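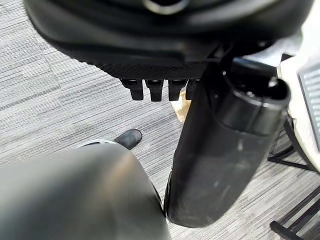 *Ausgabe 122*

## Häufige Fragen zur Robotik-AG Sollach

Die Fragen kommen von Eltern, neuen Mitgliedern und Schulen, die selbst eine Gruppe aufbauen wollen. Stand der Antworten ist Dezember.

### Woran arbeitet die AG in diesem Schuljahr?

Am Marktregal. Der Roboter bekommt eine Einkaufsliste, nimmt Gemüse aus der Auslage und legt es in einen Korb. Mit dieser Aufgabe treten wir beim Hiltska-Wettbewerb in der Klasse »Haushalt und Handel« an.

### Wer kann mitmachen?

Alle ab Klasse neun. Programmieren muss man vorher nicht können. Wer neu ist, arbeitet die ersten Wochen in einer Zweiergruppe mit und sucht sich danach einen Bereich aus: Greifen, Bildauswertung, Fernsteuerung oder Dokumentation.

### Wann und wo trefft ihr euch?

Donnerstags um 16 Uhr in der Werkhalle Ikholm, Eingang Hofseite. Vor dem Wettbewerb kommen Zusatztermine dazu, die per Rundmail angekündigt werden.

### Warum Gemüse und keine Bauklötze?

Bauklötze hatten wir im letzten Jahr. Gemüse hat keine einheitliche Form, liegt dicht aneinander und glänzt teilweise stark.
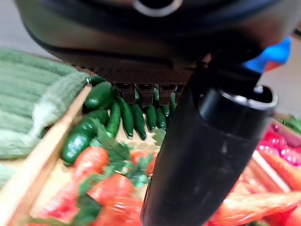 Gurken und Peperoni sind zum Beispiel beide dunkelgrün, und wenn sie nebeneinanderliegen, verwechselt die Erkennung sie gern. Shirin Golestani hat dafür einen eigenen Satz mit 915 Bildern angelegt, den alle Gruppen benutzen dürfen. Bei den Tomaten ist eher die Greifkraft das Thema.

### Fährt der Roboter von allein oder wird er gesteuert?

Beides. Neue Griffe führen wir zuerst per Fernsteuerung vor und zeichnen sie auf. Bisher sind 374 Durchgänge gespeichert. Beim Wettbewerb darf nur noch gestartet und angehalten werden.

### Was kostet die Teilnahme?

Nichts. Die AG hat für das Schuljahr 2000 Euro vom Förderverein Delorme bekommen. Die Fahrt zum Wettbewerb ist darin noch nicht enthalten – dazu kommt ein eigener Elternbrief.
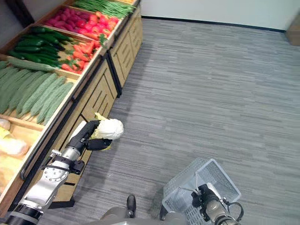 **Thierry Lemaire**
Leiter der Robotik-AG

### Welche Aufgabe ist zurzeit die schwierigste?

Die mit beiden Armen. Eine Hand hält den Einkaufskorb, die andere den Chinakohl, und der Kohl soll in den Korb, ohne dass der Korb kippt. Osaze Yusuf und Sombat Meesuk betreuen diesen Teil und freuen sich über Verstärkung.

### Darf man beim Training zuschauen?

Ja, nach Anmeldung. Bitte außerhalb der Reichweite der Arme bleiben und geschlossene Schuhe tragen. Anmeldungen nimmt Ashton Paewai im Sekretariat entgegen.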